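Grundkurs Küche und Haushalt
Einheit 3: Die Spülmaschine einräumen und ausräumen
Handout zur Lektion, Stand 18.08.2025

1. Was Sie schon wissen sollten

In der letzten Einheit haben wir die Arbeitsfläche eingeteilt: eine Seite für das schmutzige Geschirr, eine Seite für das saubere. Diese Einteilung brauchen wir jetzt wieder. Wer die beiden Seiten mischt, muss am Ende jeden Teller zweimal ansehen. Bitte lesen Sie die Notizen von Einheit 2 noch einmal, wenn Sie dort gefehlt haben, besonders den Abschnitt über das Abstellen von Gläsern.

Wir arbeiten in der Übungsküche mit einem Gerät, das unter der Arbeitsplatte eingebaut ist. Die Nische hat eine Breite von 600 mm. Zu Hause haben Sie vielleicht ein schmaleres Gerät, die Regeln bleiben aber gleich, nur der Platz wird weniger.

2. Wörter für diese Lektion

der Geschirrkorb (Oberkorb, Unterkorb): das Gestell aus Draht, das man herauszieht
der Zinken, die Zinken: die dünnen Stäbe, die nach oben stehen und das Geschirr halten
die Schiene: darauf läuft der Korb
der Sprüharm: das Teil, das sich dreht und das Wasser verteilt
der Klarspüler: die Flüssigkeit für ein Trocknen ohne Flecken
einräumen, ausräumen: trennbare Verben (ich räume ein, ich habe eingeräumt)

Achtung bei der Aussprache: "Sprüharm" hat zwei Teile, Sprüh und Arm. Man spricht das h nicht.

3. Den Korb bewegen

Der Korb wird am vorderen Rand gefasst und gerade gezogen. Wenn man nur an einer Ecke zieht, kann er sich auf der Schiene verkanten. Zum Beladen reicht es oft, wenn der Oberkorb ein Stück herausgezogen ist. Man zieht ihn so weit, dass man die hintere Reihe mit der Hand erreicht, ohne mit dem Ärmel an den Zinken zu hängen.
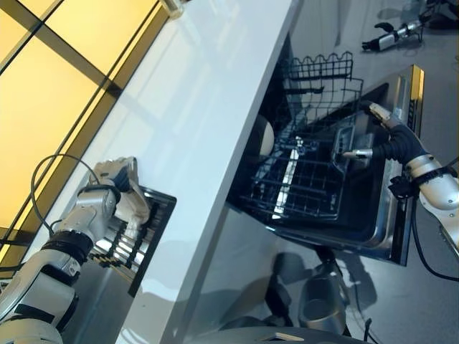
Beim Zurückschieben gilt dasselbe wie beim Ziehen: langsam, gerade und mit ruhiger Hand. Ein voller Korb hat viel Gewicht, und was locker steht, fällt bei einem Stoß um. Ich empfehle, die zweite Hand flach auf die Arbeitsplatte zu legen. So steht man sicher und bückt sich nicht zu tief.

4. Teller

Ein Teller steht aufrecht zwischen den Drähten. Er liegt nicht, und er lehnt nicht an dem nächsten Teller. Zwischen zwei Tellern muss das Wasser durchkommen können. Kleine runde Teller dürfen auch in den Oberkorb, wenn sie dort in der Höhe passen. Große Teller gehören nach unten.

Die Vorderseite des Tellers zeigt zur Mitte des Korbs. Man beginnt am Rand oder ganz hinten und arbeitet sich nach vorne. Viele Teilnehmende beginnen in der Mitte, weil es dort bequem ist, und dann kommt man später schlecht an die Seiten.

Essensreste werden mit dem Schaber entfernt. Vorspülen unter dem laufenden Wasser ist in unserem Kurs nicht nötig, auch wenn manche das von zu Hause so kennen. Ausnahme: Reis und Haferbrei, wenn sie schon fest geworden sind. Diese Teller weichen wir kurz ein.

5. Tassen, Gläser, Schüsseln

Tassen und Gläser kommen mit der Öffnung nach unten in den Oberkorb. Wenn der Boden einer Tasse eine Vertiefung hat, stellt man sie leicht schräg, sonst bleibt dort Wasser stehen. Für die Übung benutzen wir die Tassen der Serie Brollen. Sie haben so eine Vertiefung, und man sieht beim Ausräumen sofort, ob richtig eingeräumt wurde.

Schüsseln werden schräg gestellt, niemals ineinander. Die große Schüssel Rerkolen passt nur in den Unterkorb und nimmt viel Platz weg. Wenn der Korb schon gut gefüllt ist, spülen wir sie mit der Hand.

Nicht in die Maschine gehören:
Holzbrettchen und Holzlöffel
die Pfanne aus Gusseisen
scharfe Kochmesser
Gläser mit Goldrand

6. Kontrolle vor dem Start

Drehen Sie den unteren Sprüharm einmal mit der Hand. Er muss frei laufen. Danach schauen Sie, ob ein Löffelstiel durch den Korb nach unten steht. Das passiert oft mit langen Teelöffeln. Erst dann kommt der Reiniger in das Fach, und die Tür wird geschlossen.

Das Programm für normales Geschirr ist bei uns mit einem blauen Punkt auf der Tür markiert. Bitte verstellen Sie die anderen Programme nicht, die Gruppe vom Nachmittag arbeitet mit denselben Einstellungen. 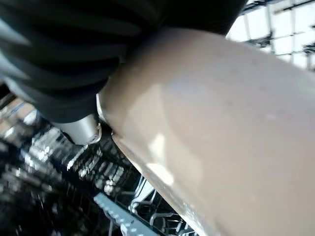 Javiera Fuentealba
Kursleiterin Küche und Haushalt, Lernküche Istby

7. Ausräumen

Man räumt zuerst den Unterkorb aus und danach den Oberkorb. Der Grund ist einfach: Auf den Böden der Tassen steht manchmal noch Wasser, und dieses Wasser tropft sonst auf die trockenen Teller darunter. Ziehen Sie den Oberkorb deshalb erst heraus, wenn unten alles leer ist.

Nach dem Ende des Programms öffnen wir die Tür einen Spalt und warten. Heißes Geschirr ist empfindlicher als kaltes, und auch die Finger danken es. Ein sauberes Tuch liegt bereit für Stellen, die noch feucht sind. Das Tuch für die Arbeitsfläche ist ein anderes, bitte nicht verwechseln.

Teller stapelt man auf der sauberen Seite und trägt sie dann in den Schrank. Nehmen Sie nur so viele, wie Sie gut mit zwei Händen halten können.

8. Pflege

Das Sieb am Boden wird jede Woche herausgenommen und unter warmem Wasser gereinigt. Die Gummidichtung an der Tür wischt man mit einem feuchten Tuch ab, auch unten, wo man sie schlecht sieht. Für den Reiniger und den Klarspüler verwenden wir die Produkte von Gündoğdu; die Dosierung steht auf dem Blatt im Schrank.

9. Aufgaben bis zum nächsten Mal

a) Räumen Sie zu Hause eine Maschine ein, oder zeichnen Sie einen Korb von oben und tragen Sie ein, wo welches Geschirr steht.
b) Schreiben Sie fünf Sätze mit den Verben einräumen, ausräumen, herausziehen, zurückschieben und abwischen.
c) Lesen Sie im Kursbuch die Seite 68.

Die Zeichnungen gibt bitte jeder bei Fermín Palma ab, er leitet die Übungsstunde und korrigiert auch die Sätze. Im Januar wiederholen wir die Lektion in kürzerer Form für alle, die neu in die Gruppe kommen.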